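The Smallest Room Gets Its Turn

By Nuanchan Ongart

When people talk about renovating a home, they talk about the kitchen first. The toilet comes last, with the money that is left. Hanne Bjarnason did it in the opposite order. She bought her flat in January, and the first thing she ordered was a new toilet.

"You use it every day of your life," she told me. "Why should it be the ugly corner?"

The old one had to go quickly. Her plumber, Mutua Mugo, needed two visits, and the whole work cost her 743 euros with the new pipe. He advised a simple white model with soft curves, and he asked her to think well about what would stand beside it. White tiles next to white plastic, he said, can look like a clinic. Hanne chose the brown of wood.
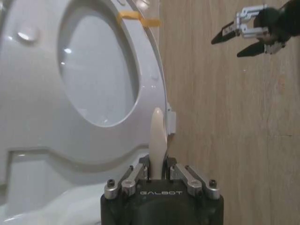
White curves against light brown wood grain, with a touch of yellow at the rim.

I like this combination very much. The grain is fine and quiet, and the shiny white looks warmer beside it. It is also a choice that asks for some care. Atieno Kinyua, who runs the small bathroom shop Dindano, tells her customers to wipe wood near a toilet with a damp cloth only, and to dry it immediately after. She does not recommend bleach — it takes the colour away in spots.

For the white parts she suggests mild soap and a soft brush for the grooves, where dust likes to stay. Rough sponges make small scratches, and later the dirt sits in them.

Hanne is now saving for the kitchen. She is not in a hurry.

72 shares · 2 comments

Jirayu R.: We have wood in our bathroom also, six years now. Drying it after cleaning is the secret, I agree.

Pongsiri: Which soap does she use for the grooves? Mine never come clean.

We use cookies to remember your settings. Accept | Manage choices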